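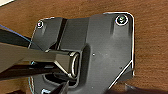

Trusstead publishes results of wrist-camera and gripper comparison for small-part insertion

Home | Products | Integration | Support | Newsroom | Contact

Trusstead has released the results of a bench comparison of two parallel grippers and two controllers on a small-part insertion task. The task is the placement of a short hollow metal cylinder into a recessed slot in a moulded bracket plate. The work was carried out at the company's applications lab and concluded in June.

The comparison was commissioned by Mohammed, a contract assembler of door and cabinet hardware, ahead of a decision on equipping a new assembly cell. The current manual process is limited by operator fatigue on the insertion step, and Mohammed asked for data on its own parts before specifying hardware.

Test arrangement

Both grippers were mounted in turn on the same six-axis arm, with a small camera fixed at the wrist and looking along the fingers. The bracket plate is dark charcoal grey with rounded corners and one bevelled edge. It was placed on a wooden bench top without a fixture, and its position was shifted by hand between trials within a set area. The absence of a fixture was a condition set by Mohammed, whose cell is expected to change over between part families several times per shift.

The Braltska gripper was supplied with broad flat fingers and the Rerner gripper with narrow fingers carrying a shallow V-groove. Each was run with a position-only controller and with a compliant controller that uses wrist force readings to correct lateral error during the final approach. Each of the four combinations completed 300 trials. A trial was recorded as a success if the cylinder was fully seated in the slot with no regrasp and no operator contact.

Results

With the position-only controller, neither gripper met the acceptance threshold agreed with Mohammed. Most failures occurred at first contact with the rim of the slot, where a small angular error in the grasp caused the cylinder to tip. The V-groove fingers held the cylinder at a more consistent angle. The flat fingers tolerated a wider range of pick positions but allowed more rotation in the grasp.

With the compliant controller, both grippers met the threshold. The flat-finger gripper showed the larger improvement, and the difference between the two narrowed to a level that Trusstead does not consider decisive for this part. Across all four combinations, 49 trials were stopped by the force limit before seating. These are listed individually in the report, with wrist-camera images and force traces for each.

An endurance run of 2000 cycles was then completed with the flat-finger gripper and the compliant controller. Finger pad wear was measured at the end of the run and was within the supplier's replacement interval.

Camera and lighting

The wrist camera was evaluated separately from the grippers. Dark moulded surfaces gave low contrast inside the slot under overhead lighting, and the slot interior was not a reliable feature for alignment. The two screws near the top edge of the plate, set in round recesses, were easier to locate and were adopted as the reference features for pose estimation. The bright end rim of the cylinder was used to estimate grasp angle before descent.

Finger geometry had a direct effect on the camera view. The broad upper finger of the flat pair hid a portion of the plate during the last stage of the approach — enough that the pose estimate had to be fixed before descent and could not be updated. The narrow fingers left more of the plate visible but required a slower pick. Cable routing along the arm was revised once early in the program to keep the cable clear of the slot region.

Recommendation and availability

Trusstead has recommended that Mohammed specify the compliant controller for the new cell and select the gripper according to the range of part diameters expected over the cell's service life. For a single part family, the narrow fingers offer a modest advantage in grasp angle. For mixed production, the flat fingers reduce the number of finger changes.

The full report, including trial logs, controller settings and finger drawings, is available on request to integrators and manufacturers. A second phase covering threaded inserts is in preparation, using the same arm and wrist camera.

About Trusstead

Trusstead provides evaluation, programming and commissioning services for robotic assembly. Its applications lab tests grippers, cameras and controllers on customer-supplied parts and reports results in a common format.

Media and technical enquiries may be directed to the Trusstead applications desk through the Contact page.

This website uses cookies to analyse traffic and remember your preferences. Accept all | Manage settings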